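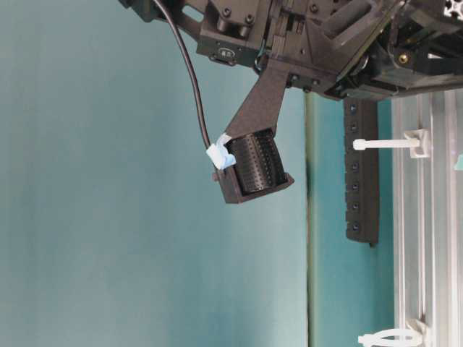 Does painting and draping a workshop teal make it a better place to work?
It might be nicer to look at, but the Sellon workshops in Gradari have yet to show that it does anything else.

The refit of the Sellon workshops was signed off last week, and the bill for the colour and the cable tidying alone is £4000. For that the tenants have been given teal backing behind the benches, cables tied up and off the worktops, and power and USB points hung on the backing at the side. Gundik, the local firm that did the work, calls it a "calm bench" scheme. The leaflet handed out with it says that a plain coloured background and fewer loose leads will cut the time people spend looking for things.

By how much? The leaflet says 19 per cent. It doesn't say who measured it, where, or what they were looking for. I asked Gundik for the study and was sent a second copy of the leaflet.

Italo Ferri of Gundik was more forthcoming on the phone, up to a point. The figure came from "our own trials", he said, and the trials were done at another site with another colour, a grey. He thought teal would do at least as well because people find it restful. Asked whether anyone had found the grey restful, he said that wasn't something they had looked into.

None of which makes the job a bad one. A lead that runs along an upright and is held there with white zip ties is a lead you don't put your elbow through, and nobody who has worked at a crowded bench will argue with that. The trouble is that zip ties are sold by the bag for very little, and a decent hub costs less than a meal out. It's hard to see where the rest of the money went unless the teal is doing a great deal of work.
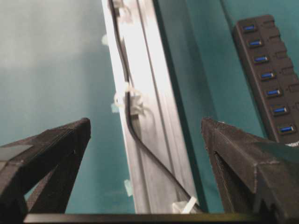
Rosalinda Yap has written in to say that we are being mean about the hubs. Her own bench used to have a four-way block on the floor under it, she says, and she had to get on her knees every time something came unplugged. Having the sockets up at the side where she can see them has made her day easier, and she would have paid for that part out of her own pocket. She adds that she has no opinion on teal, except that her lunch looks odd against it.

It's a fair point and worth more than the leaflet. But it's a point about where you put a hub, which any tenant could have sorted out with a screwdriver and a free afternoon.

There is also the matter of who picked the scheme. Tenants were asked last August what they wanted from the refit. According to the summary pinned up by the back door, the top answers were better heating, a second sink and a lock that works on the bike store. Coloured backing isn't on the list. Tidier cables are, in ninth place, behind "somewhere to put wet coats". The heating has been looked at, says the same summary. The sink has been "noted".
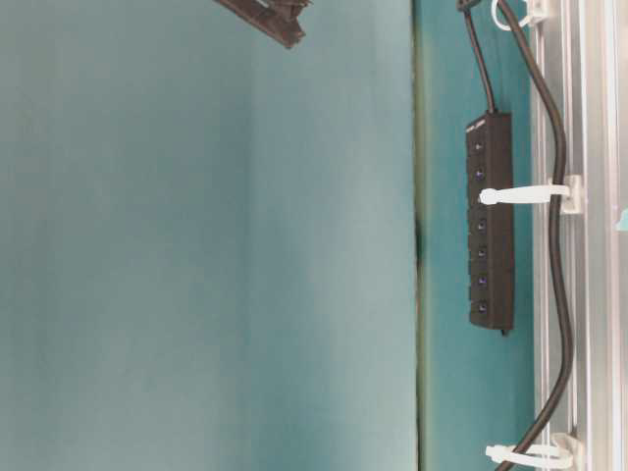
4 min read

What the tenants have is a lot of teal. Some of it is pale and some of it is a good deal stronger, and where the two meet there's a seam with a bit of a smudge along it. Gundik says the two shades are on purpose: the pale one for the main area, the deeper one for anything that has to be plugged in, so the eye learns where to go. That may be so. Two shades are also what you get when you order in two lots, and I'd have liked to see the drawing with both of them marked on it before the work began. Gundik says the drawing exists. It hasn't turned up yet.

The switches, to be fair, are a good choice. Small blue lights show on the power strip or hub, whichever you care to call it, and they stand out well on black. If you're the sort of person who goes home and then lies awake wondering what was left on, there's some comfort in a light you can check on the way out.

Less is said about upkeep. Teal shows marks, and pale teal shows all of them. Under the contract Gundik will come back to clean or replace the backing for 9 months. After that it falls to the tenants, through the service charge, and the rate hasn't been set. Ferri said the charge would be "modest". He was asked for a number and said it would depend on wear, and then that wear would depend on use, and we left it there.

A rival quote from Xiong, a shopfitter on the other side of town, came in lower. It was turned down because it offered white paint and no leaflet. That last part is my reading of it; the official reason is that Xiong couldn't start in time. The work then began seven weeks late. 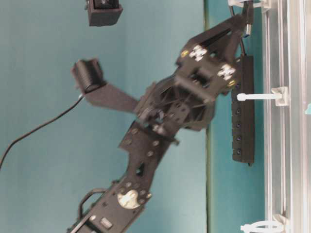
Page last changed: Tuesday, March 1, 2022

Since the first version of this story went up, the Sellon office has been in touch to say that the £4000 includes taking down the old shelving, and that the wording on its own noticeboard was "misleading". The wording has been taken down too. It also says that a survey of tenants will be carried out to find out if the new set-up saves time. Good. It would have been better to do one before as well, so there was something to compare it with, and the office agreed that none was done.

What would change my mind? A timed test, on ordinary work, at a bench with the backing and a bench without, with the cables tied up at both. If the teal bench comes out ahead, I'll say so on this page. If they come out level, then the credit belongs to the zip ties and the tenants may want to ask about some of their money.

The next tenants' meeting is open to anyone with a bench at Sellon. The sink is on the agenda, below the service charge and above any other business. Gundik has been asked to send somebody and hasn't replied.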